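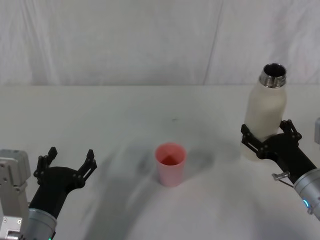
Mirjam Sutter asked, after reading the previous revision of this section, whether the second arm could be left out of the first order and added a year later. It can, but the table, power supply and controller must be sized for two arms from the start. Steps 3 and 5 have been changed to say so.

4. Planning and Budgeting a Two-Arm Table Cell

Revision of April 15, 2020. Replaces the December issue.

4.1 Before requesting a quote

1. Write down the tasks the cell must perform in its first year. Sort them into one-arm tasks (pick, place, push) and two-arm tasks (hold a bottle with one gripper and a cup with the other, open a container, hand over).

2. List the objects to be handled. For each, record the widest grip width, the full weight and the surface. Empty plastic cups place almost no demand on the arm but deform under high grip force. Bottles are usually gripped on the body below the shoulder.

3. Measure the floor area and the door. The Skoma table ships assembled and does not pass through a standard office door on its legs. Order the two-arm table even if only one arm is bought now.

4. Confirm a separate 16 A circuit at the cell position. If an electrician is needed, enter the work as its own budget line.

NOTE: Plain white table surfaces and a plain fabric backdrop are priced as accessories. Order both if camera data will be used for training. Cloth bought locally is acceptable if it hangs to the back edge of the table.

4.2 Building the budget

5. Enter the fixed items: table, controller, power supply, emergency stop. The Cinus controller is sold in one-arm and two-arm versions. The one-arm version cannot be upgraded.

6. Enter the arms and grippers as separate lines. Grippers wear faster than arms and are replaced on a different schedule.

7. Add one spare finger set per gripper, part no. 562. Lead time from Echeverri is 15 working days – longer if the order crosses a holiday.

8. Add freight. Shipments from the Pliltport warehouse go out on two pallets and are billed by pallet, with a liftgate charge if there is no loading dock.

9. Reserve about 16 percent of the equipment total for mounting hardware, cable guides and test objects.

CAUTION: Do not plan liquid handling on a standard cell. The wrist joints are not sealed. Use empty containers, or order wrist covers (part no. 1308) before filling anything.

4.3 Checking the quote

10. Compare the reach shown on the quote with the table depth. Both grippers must reach the center of the table without full extension.

11. Check that the left and right arms are listed under different part numbers. The mounting brackets are not interchangeable.

12. Return the signed quote with the object list from step 2 attached.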